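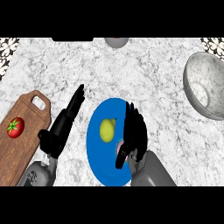
Marble worktop, patterned tiles: the kitchen as it is now sold to us.

Against the Kitchen You Can't Cook In
September 29, 2018

My sister-in-law has bought a kitchen. I say bought, as one buys a painting. It came from a showroom called Brasora, where they gave her coffee and a brochure that used the word "journey" on most of its pages, and it has a marble worktop that she has asked me, twice now, not to put a lemon on.

I had come round to make lunch. The lunch had lemon in it.

I have no quarrel with marble as such. It is a fine thing for churches and for the floors of banks, places where people do not as a rule chop beetroot. But somewhere in the past 25 years we all agreed that the room where we spill things should be fitted out in the material that minds it most. Red wine marks it. Vinegar marks it. The man from Vastoson who came to seal it told her that with proper care it would "develop character", and charged her 842 pounds before leaving it to get on with the job.

My own worktop is beige laminate, put in by whoever had the flat before me. There's a burn near the cooker shaped a bit like Portugal, and I have rolled pastry on it, mended a bicycle pump on it and once cut my own hair over it. It has never needed an appointment with anybody.

The joiner who fixed my cupboard doors, Pylyp Hrytsenko, fits new kitchens for most of the year and has views. He reckons you can tell within a minute who cooks. The cooks ask where the bin goes. Everyone else asks about handles, and then whether there should be handles at all, and he ends up fitting drawers that you open by leaning on them, usually when you're carrying soup. He had a client last October who paid 700 pounds for a Wistix tap and still fills the kettle in the bathroom in case it gets limescale.

I suppose the answer is that people like nice things, and I'm a man with Portugal on his worktop. Fair enough. I like nice things too. I like a sharp knife and a big sink, and a shelf low enough that the salt lives where my hand goes. None of this photographs well and the brochure had no page for it.

What I object to is the tiptoeing. A kitchen ought to be the one room where you can put a thing down without thinking. My sister-in-law owns 21 coasters. She now makes her salad dressing standing up at the dining table, on a tray, with a tea towel under the tray.

The lunch was good, for what it's worth. We ate it at mine.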